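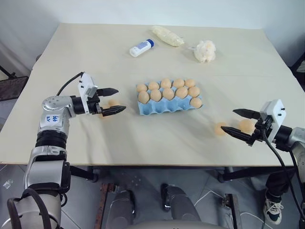
4.2 Does the filling order matter?

The claim that people fill an egg carton in a fixed order has been repeated so often that few writers bother to give a source for it. The Prillwood household survey is usually behind it. Prillwood collected 3472 diary entries on putting food away, and its summary says that cartons are filled "from the far side toward the person." We doubt the entries can bear that much weight. They were written in the evening, sometimes hours after the shopping was put away, and the form asked for a single word on order. A partly filled carton is not much better as evidence. The light blue molded one at the start of this section has a full back row, a full row in front of that, and a single egg in the front right corner, with other eggs lying on the tabletop. It is easy to read a rule off such a layout. But a person who takes eggs out starting at the near left would leave the same gaps as a person who puts them in starting at the far right, and a count of filled cups cannot tell the two apart.

Only 188 of the Prillwood entries mention eggs at all, and we went back through every one. Two coders sorted them by whether the writer named a direction, named a starting cup, or said something too vague to use. The vague pile was by far the largest. "Put eggs in" was a common entry. Among those that did name a direction, several writers seemed to be describing the shelf and where the carton went on it, which is a different matter. Paulauskas (Vaida Paulauskas coded the Ultberg diaries as well) raised this problem in her notes on that earlier set, and we have found no reply to it in print. 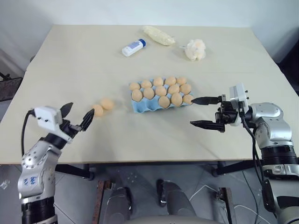
A second claim concerns loose eggs. The Ultberg kitchen guide advises against setting eggs down on a bare surface before they go into the carton, on the grounds that rolling leads to cracks. We have no quarrel with the idea that an egg can roll off a table. What we question is the figure the guide attaches to it, which comes from one trial with 20 eggs on a sloped board. Kitchen tables are mostly level, and eggs on a level top tend to turn in a small curve and stop. The trial also left out anything the eggs might come to rest against, such as other shopping. Until somebody repeats it on an ordinary table, we would treat the advice as a habit some cooks like and others get by without.

The third claim is the one we find hardest to judge. Votbridge argues that a three-row carton slows people down because the middle row is harder to reach once the near row is full. This at least makes a clear prediction: people who fill the near row first should be slower than people who leave it for last. The trouble is in how the groups were made up. Votbridge let people choose their own order and then compared the results, so the slower group may simply have been the less practiced one. The layout in Figure 4 is the sort Votbridge scored as "near row last," with open cups remaining only on the side closest to the viewer. 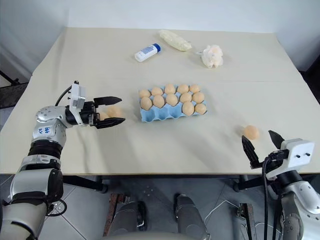 Figure 4. Three-row egg carton with the back and middle rows full, two eggs at the right end of the front row, and three cups open at the front left.

Scoring a layout this way assumes that the work is still going on and that it is going in one direction. Neither can be known from the layout alone. Younis tried to get around this by asking people to talk while they worked, and got a good deal of talk about breakfast. A more useful step would be to note each move as it is made, along with which hand made it, since the gaps on the left in Figure 4 might have as much to do with the hand used as with any plan.

We do not claim that order has no effect — only that none of the three sources shows one. In the analysis that follows we treat filling order as unknown unless it was logged move by move, and entries that report only a final layout are left out of the timing comparison. They are kept for the comparison of carton types in 4.3.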